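The Spring at Drenell

Domnica Coman had kept the pump house at Drenell for 3 winters when the letter came from Zurkevach. It said the village would be joined to the valley main in April and the spring would be closed. A man would come to read the meter one last time.

She put the letter under the sugar bowl and went out to check the valves, as she did every evening at six.

The man was called Anselmo Nieto. He came up on the afternoon bus with a canvas bag and the wrong shoes, and she had to lend him her brother's boots to get across the field. He did not talk much. He wrote down the reading and then stood listening to the water come in under the floor.

"How old is it?" he asked.

"The house is 143 years old. The spring, I couldn't say."

"And it never ran dry?"

"Once, before my time. Veronica Ghiță's grandmother carried water from Preda for the whole of that summer. They still talk about it."

He wrote that down too, though there was no line for it on the form.
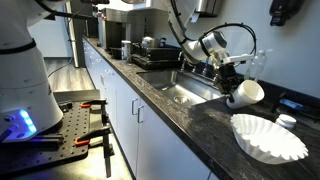 The bus back did not run until morning, so she gave him the room over the kitchen. They had soup and bread, and after that she made coffee the slow way, with water from the spring. He drank the first cup standing up. He asked for another and sat down with it.

"The valley water tastes of pipe," he said. "You should know that before you sign."

"Do I have a choice?"

He thought about it. "The form says the source is closed if it serves fewer than 120 people. How many does it serve?"

"Ninety, in winter. In summer the families come up from the city."

"The form doesn't say winter."

She looked at him. He was turning the cup around on the table by its handle. Outside, a dog barked at something in the orchard and then stopped.

"Would they believe you?" she asked.

"They'd have to send someone else to check. Ilango Achari does the hill villages, and he has a bad knee. It would take him until fall."

In the morning she walked him to the road. The boots were too big and he had stuffed the toes with newspaper. He had filled an old wine bottle at the spring, and he carried it wrapped in a towel inside his bag.

The bus was late. When it came he took off the boots and put his own shoes on, sitting on the step while the driver waited.

She went home and rinsed the two cups. The letter was still under the sugar bowl. She read it once more, folded it small, and put it in the drawer with the string and the spare keys. At six she went out to check the valves.

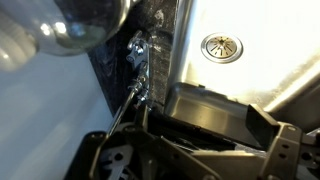
A steel sink with its round drain and strainer, beside a dark stone counter.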